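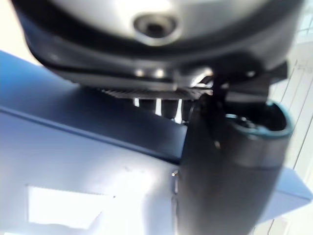 If your records have started to crackle more than they used to, please don't blame the pressing until you have looked at the needle. Fluff gathers there a little at a time and you stop hearing it, much as you stop hearing the fridge. Use a proper stylus brush and draw it from back to front, never sideways, with the turntable switched off. While you have the torch out, check the little screws that hold the cartridge. A screw set down in a recessed round hole, with a paler ring around a dark socket, is a terrible place for dust, and a soft dry paintbrush will lift it out far better than a cloth, which only pushes it further in.

The records themselves want very little. I give each one a turn with a carbon fibre brush before playing, and a wet clean only when it comes home from a market stall. Distilled water, a drop of washing-up liquid, a clean microfibre cloth, and round with the grooves – keep the label dry, whatever you do. I stood my first batch in the dish rack and they dried perfectly well, although I'd wipe the rack down first, as mine had left a faint line of porridge on a Rosales album I had been hunting for since my student days. It came off, thank goodness.

Paper inner sleeves are fine for a while, but they shed. I buy the poly-lined sort in packs of 10 and change them as I go along. My copy of the first Derus LP has had 2 new inners in its life and still looks lovely. Don't throw away a printed inner, of course. Slip it in behind the new one and keep the two together. 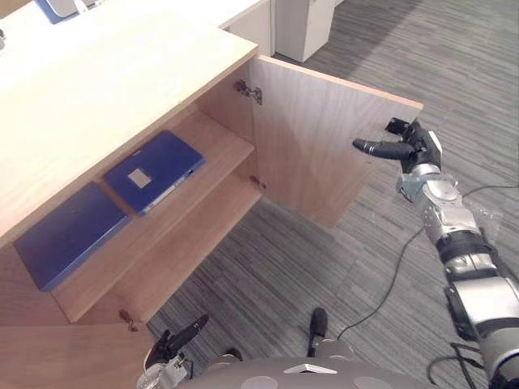
Storage is where most of us go wrong, and I include myself. Records must stand upright, snug enough not to lean but loose enough that you can pull one out with two fingers. They are heavier than you expect, too: 40 of them will make a thin shelf sag in time. Before you buy anything, measure the height between shelves, and measure it again with the door open. A cabinet in pale wood with a door that swings right out over the carpet, like this one, is kind on the eye, but you do need to leave floor in front of it for the door and for your knees. Shelves that suit paperbacks may well be too close together for a twelve-inch sleeve.

Keep the whole lot away from radiators and sunny windows. My friend Apolinar Pacheco left a Zalledico live set on a sill one April and it went the shape of a crisp. A warped record can sometimes be coaxed flat between heavy books, but it takes weeks and I have only managed it once.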